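Painted divider in a gray storage tote keeps scuffing down to bare plastic, what do I do?

Posted by Dezső Kun
Mar 7, 2025
Tagged: storage, plastic, kids' stuff

Hi all, long-time reader, and I finally have a problem dull enough to post.

I have one of those big gray rectangular bins that lives on a table and catches all the small junk. Toy cars, empty bottles I keep meaning to rinse out, whatever was on the floor that evening. Last May I got fed up with everything sliding into one heap, so I cut a panel and put it in lengthwise, leaning a bit, so there's a narrow side at the back and a deeper side in front. The lean was on purpose. Stuff that lands on it slides down to the front where you can grab it.

I painted the panel white so I could see the little things against it. It looked great for a while! Then the white started coming off the lower half, and by now it's gray down there with dark scratches running up and down, worst in the middle and over to the right. The top is still mostly white. The edge between the two is all ragged, like a coastline on a map.

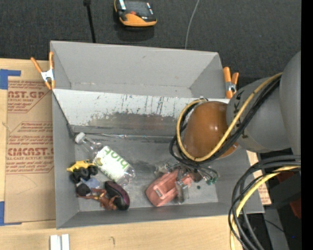

What I used was a can of Hovavis spray, the satin white, two coats, straight onto the plastic. I did wipe the panel with a damp rag first. I did not sand it (I know, I know). The bin itself is a Skumine and I haven't had any trouble with that part, the thing is a tank.

The other half of my problem is holding the panel in. I've got spring clamps with orange handles on the two ends of the bin and they work fine, but they stick up and I catch my sleeve on them every single time. There's also a strip of clear stuff along the bottom seam so coins and beads don't slip under, and I'd like to keep that if I redo the panel.

So, do I strip it and repaint, or give up on paint altogether? And is there a neater way to fix the ends that I can still undo when I want to wash the bin? Budget is whatever's left in my wallet, so small.

Thanks!

Xiaoyan Han
55 people found this helpful

Oh, I have been exactly here, except mine was a button drawer and the paint was yellow. Spray paint on smooth plastic that hasn't been sanded just sits there like a sticker, and the first hard thing that slides down it takes some along. Toy cars are murder for this. The wheels roll but the corners dig.

If you want to stay with paint, take the panel out and sand the whole face, including the part that still looks good, because otherwise you'll get a ridge where the old white stops. Go gently, you only want it dull. Wash it with dish soap and let it dry overnight. Then a primer that says "for plastic" on the can, then thin coats of color, and leave it alone for a good week before you let anybody throw things at it. I rushed that last bit and regretted it!

What I ended up doing, though, was skipping paint and buying a sheet of plastic that's white all the way through. I got mine from Dremgate, they cut it to size at the counter, and I paid 5 dollars for an offcut with one wonky corner that I put at the bottom. It scratches too, but the scratches are white, so who cares. You could lay it right over your old panel and keep the slope you've got.

For the ends, try small bolts with wing nuts, one through each end wall of the bin and into a little angle bracket on the panel. Put the wing nut on the inside. It comes apart in a minute for washing and your sleeves will survive. You do have to drill the bin, so measure with the panel sitting where you like it and mark the spot with tape before you unclamp anything.

Your clear strip can go back on afterward. If it's the stick-on kind I'd buy fresh, the old glue never grabs the same way twice.

xiong_fan2429

just leave it, its a junk bin. mine looks way worse and the cars dont mind

if the clamps bug you turn them so the handles point away from the side you reach in from. free

Dezső Kun

Thank you both. Xiaoyan, the white-all-the-way-through sheet never crossed my mind, and I already have wing nuts in a jar from a shelf that didn't work out. I'll drill the bin this weekend if I can find where I put the small bits. Turning the clamps in the meantime.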